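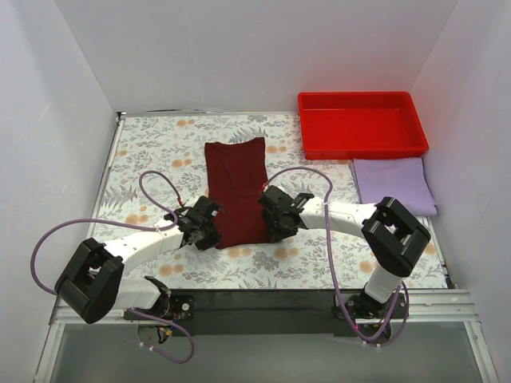 Search this repository

# Vasilgate Bench Kit: Garment Handling Set

This data card accompanies the Vasilgate two-arm bench kit, supplied by Pormont. It is intended for laboratories and teaching departments evaluating the kit before purchase.

## Contents

The set holds 3,661 episodes of garment folding, recorded on the standard bench configuration. Both arms carry the parallel gripper. Of these, 135 episodes are reserved for testing and should not be used in training.

## Kit as supplied

- Two arms with parallel grippers
- Front mounting rail in aluminum extrusion
- Enclosure with white back and side walls
- Eynon control software, one seat

Work mats and garments are not included. Plain and printed mats are both acceptable.

## Known limits

Knit items account for over 720 episodes. Heavy outerwear is not covered. Gripper wear was not measured -- purchasers should follow the inspection schedule in the Grudden service manual.

## Access

Evaluation copies are issued on written request to Pormont. Please quote kit reference 131.

Card last revised 12 February 2024.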